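Filed under: Days Out, Design & Making

I finally made it to the Gollard building in Amden, and I am still buzzing! I'd been meaning to go since June (my sister-in-law would not stop texting me about it) and I ended up staying until my feet gave out.

What got me was all the white. White shapes under a black ceiling, with spotlights and long strips of light running overhead, so every ridge and groove gets its own soft gray shadow. I stood next to one big curved panel for ages, following the stepped lines up with my eyes - it reminded me of a stack of really thick paper that somebody had bent. 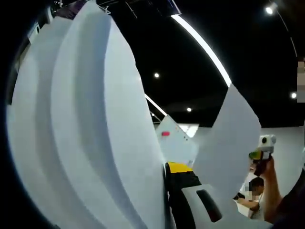
Of course I came home wanting to make something. I have a pile of foam board left from the Fuvon class I took, plus a decent knife, so I'm going to try a small stepped curve for the shelf over my desk. Six layers to start, maybe more if my patience holds! I sketched it on the train home and the curve is already too tight, so that needs fixing.

If you go, wear comfortable shoes and give yourself a whole afternoon. I'm going back with my good sketchbook.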